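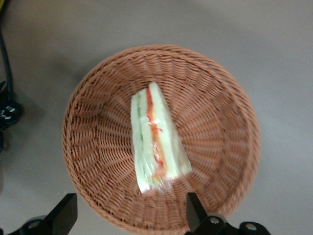 The lunch counter at Niromar goes over to baskets on Monday, and the paper bags will be gone by the end of the month. Orders placed before 10:30 will be set out on the long shelf by the side entrance, one basket to an order, with a name slip clipped to the rim. Sandwiches will come in clear plastic wrap, so the layers show from the side and it is easy to tell whether you have the one with the green filling or somebody else's ham. Take the food, leave the basket. If you want to carry it up to your desk in the basket, that is fine too, but bring it down the same day.

The baskets are round and woven, in a pinkish terracotta color, and we bought 100 of them from Pascual, the kitchen supply store on the other side of the parking lot. Omid Bakhtiari, who runs the counter, tried a square one first and found that the corners filled up with crumbs and did not come clean with a brush. The round ones have a shallow bowl shape, and a wedge sandwich lies flat in them with room for a napkin and a piece of fruit. Soup will still be served in cups from the hot end of the counter and should not go in a basket, even with a lid on.

We went through around 3,000 paper bags between June and the end of August. Most of them traveled from the counter to the tables by the window and then straight into the trash. A few people have asked to keep bags for food they take home, and Omid will hold a small stack behind the register for that. Ask for one when you pay.

Returns go in the gray bins, one by the elevators on the second floor and one next to the dish window. Please shake out the crumbs first and take off the name slip. Do not put baskets in the dishwasher or leave them in the sink. The kitchen wipes them down every afternoon and dries them on the rack overnight, and one that has been soaked takes 2 days to dry out properly. If something spills in yours, leave it on the counter by the dish window and tell whoever is working.

The menu stays as it was. The cucumber and cream cheese, the egg salad and the roast chicken are made every day, and the Thursday special is posted on Wednesday afternoon. Prices are the same. The bread is still from Branov – there was a rumor in the building that we had switched, and we have not. Biko rolls are back from the week of the 18th for anyone who missed them over the summer.

Labels on the wrap will list allergens starting next week. Until then, the printed sheet at the register is the one to go by. Orders for more than six people need a day's notice and will go out on trays, as before. Leave large orders on the clipboard at the counter or call the kitchen before 3:00.

Posted 08/09/2023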